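Features - Football

Why you should fall for Drastolgate this spring

If your weekends feel a little empty, I have a cure, and it plays in the second tier in front of 300 people and one very loud drum. Drastolgate are the most fun small club I've followed in years, and the run-in starts in March!

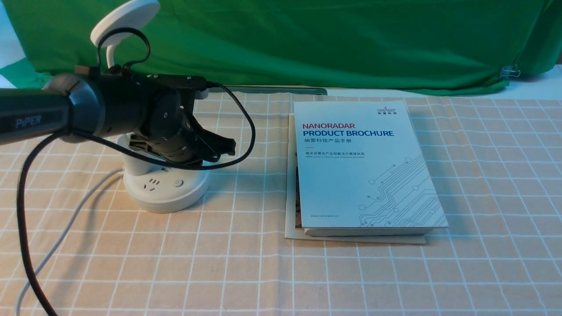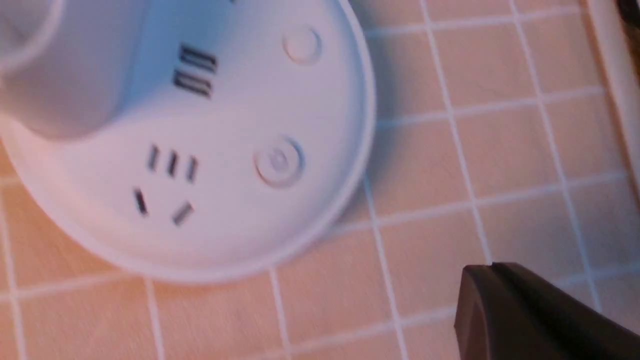
Start with the attack. Coach Viorica Ilie sends both fullbacks forward at once, which is mad and wonderful, and leaves Asger Stougaard to mop up alone at the back. He's 43 minutes into most games before he gets a breather. Up front, Jiahui Qian never stops running (watch her near-post dart on corners, it's a joy), and Ivan Pasichnyk hits free kicks that dip so late the keeper has usually guessed wrong.

Yes, it's a mixed league, and yes, the tackles still fly in.

The big one is the derby with Stustgate. The last meeting finished 4-4, with Stustgate's captain Zamfira Ursu scoring from inside her own half while the home fans were still singing about the goal before. I lost my voice and one glove.

Standing tickets go on sale at the ground an hour before kickoff. Take the side by the hedge, where you can hear Ilie shouting.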